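Felby Families Support Project
Progress report to the Oyelaran Fund
23 Jan 2024
Prepared by Naima Benkirane, project manager

Background
The project supports people in the Felby area who have been held against their will, and the families of people who are missing. The grant pays for one full-time caseworker, Kyrylo Kostiuk, and the running of the telephone line. This report covers the period from August to the end of December.

Casework
We opened 20 new cases. In 9 of them the person had already been freed and came to us for help with police statements, lost documents or somewhere to stay. The others were opened by relatives. Kyrylo went with clients to interviews at Plarkow police station and to two court hearings, both of which were adjourned. One trial is now listed for the spring and we expect it to take up a good deal of his time.

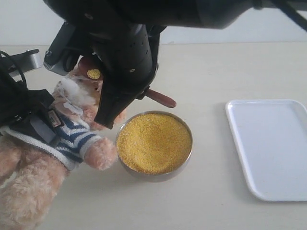 Telephone line
The line is open on weekday evenings. Calls last 45 minutes on average, longer than we planned for, and callers have sometimes had to wait. We have asked Evano, who supply the phone system, for a price for a call-back option. Four staff members have finished the training on speaking to families during a live ransom demand. They do not give advice on payment. Callers are put through to the police liaison officer and we stay in touch afterwards.

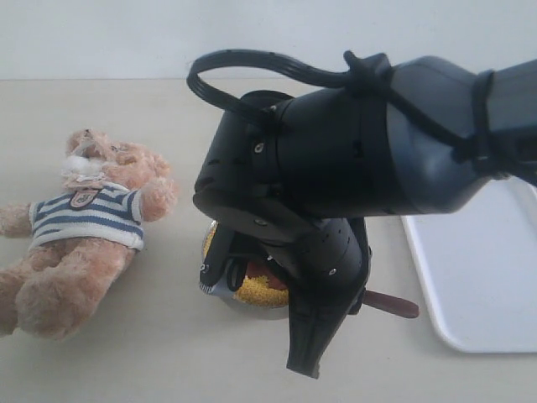

The written guidance for callers has been redrafted after comments from the police, and the section on dealing with reporters is now a separate sheet. Two families had been named in the press before they had agreed to it.

Spending
Salary costs are on budget. Travel is over, mainly because of the adjourned hearings, and we would like to move the unspent printing money to cover it. Please let us know if this needs a formal request.

Next period
Kyrylo will meet the Plarkow victim liaison team to agree how cases are passed to us. The second round of telephone training still needs a date.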